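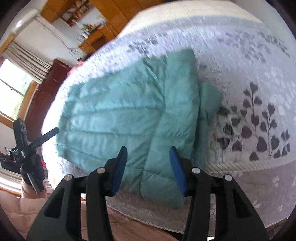 About Jarier

Jarier is an independent clothing care and repair company, founded in 2021 by Magdolna Hajdu and Gyula Hegyi. We clean, mend and alter outdoor clothing for private customers, schools and walking clubs.

Our work began in a single room behind the Bodik dry cleaners, where Mrs Hajdu had been head of alterations. On April 15, 2023 the company moved to its present premises in Jikitz Yard, which house the washing room, the sewing room and a public counter.

Our services

The company accepts coats, waterproofs, fleeces and sleeping bags. Each item is inspected on arrival and a written estimate is sent to the customer before any work is started. Zips, cuffs, linings and torn seams are repaired by hand or machine – leather and fur are not accepted.

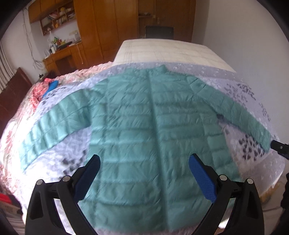 Quilted jacket, front view.

Customers are asked to empty all pockets and to close zips before handing items in. Uncollected items are kept for 180 days.

Our people

Szabolcs Katona manages the sewing room. Csenge Somogyi is responsible for customer accounts and for our school contracts. Jolán Deák leads the training scheme, which admits new trainees each February and offers a paid place for one year.

Written enquiries should be addressed to the Customer Office, Jarier, Unit 230, Jikitz Yard.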